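奥斯图姆的预算救急贷款，总算有了下文

Ostum这笔救急贷款，我断断续续跟了快一年，今天终于等到一个像样的说法：德雷姆内斯（Dremness）方面同意把还款期往后推2年，条件是Ostum得接受一个常设的预算审查小组，每个季度交一次账。消息是上午放出来的，我当时正在排队买咖啡，手机一震，咖啡也没喝上就跑回去写稿了。

先给没跟过这件事的朋友补补课。Ostum是个小地方，港口加上几个镇子，前几年修防波堤、换供水管网，钱花得猛，税收却没跟上，短期债一笔压一笔。到去年夏天，连教师工资都拖了两周才发出来。后来由Dremness牵头，几家邻近的地方政府凑了一笔贷款，总额300百万克朗，也就是3亿，分批拨付，眼下已经到账253百万。剩下的那部分一直卡着，卡在哪儿呢？就卡在“贷款计划结束以后谁来管”这个问题上。

Dremness那边的想法很直接：钱可以给完，但不能给完就撒手不管。他们派来谈判的代表叫Esko Tuominen，话不多，说话慢，开会时喜欢把同一句话换个说法讲两遍。今天的简短记者会上他是这么说的：“计划到期那天，改革不会自动完成。我们需要知道后面的账怎么走，也需要Ostum的居民知道。”过了一会儿他又补了一句：“季度报告要公开，全文公开，不是摘要。”

我听到“全文”两个字的时候，旁边几个本地同行都抬起了头。要知道Ostum财政局以前公布的东西，基本就是两页纸，附一张谁也看不清的表格。去年我为了查一笔码头维修费，前后打了好多个电话，最后拿到的是一份复印件，最关键的那一栏还印糊了。要是以后真能每个季度看到完整账本，对我们这些跑财经的来说，简直像过年一样！
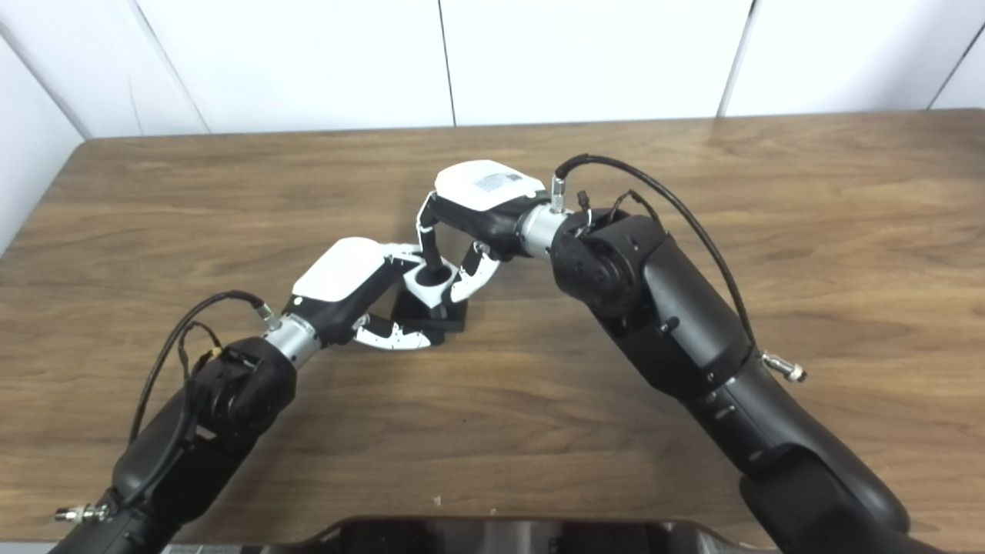
不过话说回来，本地人的反应没这么轻松。午饭时间我在市政厅后面那条街上转了一圈，跟几位店主聊了聊。一位卖渔具的大姐跟我讲，她不反对审查，她怕的是审查完了又要加费。“水费去年涨过，停车费也涨过，”她一边找零钱一边说，“再涨，我就只能把店开到船上去了。”另一位开面包房的老板倒挺看得开，他觉得有人盯着总比没人盯着强，起码市里不敢再随便开新工程。

加不加费，协议草案里其实没有写死。我手里拿到的版本只说，Ostum必须保持“经常性收支平衡”，至于是多收一点还是少花一点，由当地议会自己决定。听起来挺宽松的吧？可草案后面还跟着一条：如果连续2个季度出现赤字，审查小组有权要求暂停新的资本支出。也就是说，港口扩建的二期工程，还有说了好久的老城区路灯改造，都可能因为这一条被按住。议会里已经有人放话，说这等于把方向盘交给外人。也有议员私下跟我说，方向盘早就不在自己手里了，只是大家不好意思讲。

还有一个细节我觉得值得留意，就是债券。Ostum目前的债务里有一小部分是前几年在市场上发的债，利率不低，持有人比较分散。有投资者一直担心，救助计划一结束，这些债会不会被拿来“重新商量”。今天的文件里有一句话，说本次延期“仅涉及政府间贷款”，等于给这批人吃了颗定心丸。替不少持有人打理账户的资产管理公司Ren下午发了一份很短的说明，表示欢迎这一表述，同时希望正式文本里也原样保留。我打电话过去想多问几句，接电话的小伙子非常客气，然后非常客气地什么都没说，哈哈。

那Cuneo又是怎么回事呢？有读者给我留言问，为什么几次谈判都放在Cuneo开，那地方跟两边好像都不沾边。据我了解，最早是因为双方谁也不愿意去对方那里谈，就挑了一个坐火车都方便的地方，后来大家习惯了，就一直没换。下一轮会议也还定在那儿，要谈的主要是审查小组的人选：Dremness希望自己的人占多数，Ostum坚持要一半一半，还想让组长由一位跟两边都没有隶属关系的审计师来当。Tuominen被问到这一点时没有正面回答，只说“人选会谈，时间够”。

时间到底够不够，我心里是有点打鼓的。按现在的安排，贷款计划6月就要到期，在那之前，延期协议得先过Ostum议会，再过出资各方的内部程序，哪一关拖一拖，后面都得跟着挤。剩余款项的拨付也跟这个挂着钩，议会不点头，钱就不会动。财政局的一位工作人员告诉我，他们账上的现金撑过6月没有问题，但要是拖到秋天，就得重新排付款的先后顺序了。问他哪些会往后排，他想了想，说工资肯定排第一，别的现在不好讲。

我自己的看法嘛，延期这一步走得还算稳。之前最让人担心的是两边僵着不动，贷款到期，什么安排都没有，市场和居民一块儿跟着猜。现在起码桌上有了一份草案，有期限，有条件，也有可以吵架的具体条文。至于那条连续赤字就停工程的规定，我估计还会改，港口那边的人不会轻易答应，毕竟二期的招标材料都准备了大半。

议会财政小组今晚7点先开一次闭门会，我会去门口守着。如果能拿到修改后的文本，会把跟原稿不一样的地方整理出来，放在这篇报道的下面。大家手上要是有水费单或者别的市政收费单据，也欢迎发给我，我想把这几年的变化对照一下，下一篇就写这个。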